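The budget for the second arm is 2000, and I keep moving lines around in it. The arm was never the hard part. Fingers, pads, spare cables and a wrist camera eat the rest, and the first draft of the sheet had none of them.

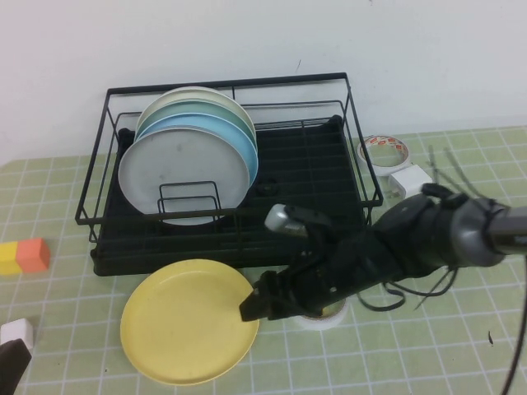

Pads go in at 15 a pair. I put down two pairs per quarter. Vivlow sells a softer compound at 50, and I left it out until I have numbers on glazed plates.

Cameras are the line I got wrong. I had priced on resolution. For dish work, glare and shutter speed matter more, and a glossy rim will show you that quickly.
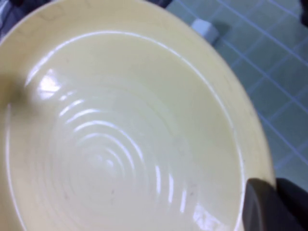
Noel Quiambao wants a polarizing filter added. Fine, it's cheap. A faster shutter means more light on the bench, so a lamp goes on the sheet too.

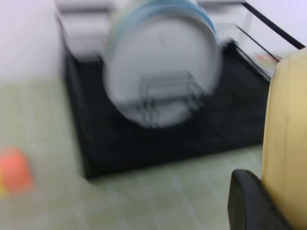

Posted by Felicidad Umali in Equipment, October

The Vass quote covers the arm and controller but no shipping. I'm holding the order until they send a revised one. Cable sleeves are still unpriced.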